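Sunday mornings I had the toy library to myself until ten, and I liked it that way, just me and the kettle and the tubs. Mireille had left a note on the counter — "Solange's mum wants the little orange one back, PLEASE look" — with the please underlined so hard the pen had gone through.

Well, I looked. I'd been through four tubs by the time Vaughn let himself in, shaking rain off his hat and asking if there was any milk.

"What's it look like?" he said.

"Orange. Sort of a bear. She had it when they lived in Cutden and she won't sleep without it."

He pulled up one of the tiny chairs (he's a big man, I worried for the chair) and tipped the last tub onto the white table.

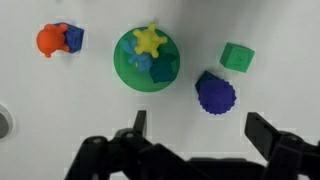

I got the giggles then, I don't know why. Twenty minutes on my knees behind the dress-ups and my tea gone cold, and Vaughn already had his phone out to ring Mireille.

"Tell her it's her favourite colour," I said.

"It's Solange's favourite colour. Mireille hates orange."

She picked up on the second ring and I could hear her yelling from where I stood, and a kid yelling behind her.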